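Search this community Enter keywords Go

Budgeting for a two-armed mobile robot: what should the first-year figure include?
Posted by Oana Surdu, November

Our department at Okstead is preparing a request for one two-armed robot for household tasks, principally opening cabinets and drawers. The quotation from Lultar covers hardware only. Which further costs should be entered?

Fabian Nägeli replied:
Simulation should be costed first. Drawer handles at low height are a sensible early test of reach, and a furnished virtual room permits this before any order is signed.

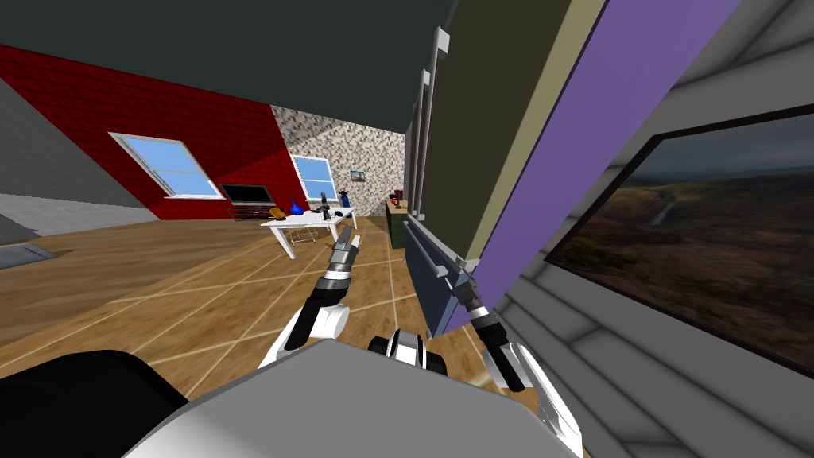 Is a service contract needed in the first year?

It depends on the warranty. Where parts and labour are both covered, the contract may be deferred to year two. We paid £3,924 for ours.

Laiba Jadoon replied:
Please include spare gripper fingers (ours were £87 a pair) and some 300 hours of staff time. Delivery was extra as well.

Vilgot Nygård replied:
Ask Lultar.

Contact the moderators | Copyright Okstead Community Help | Back to top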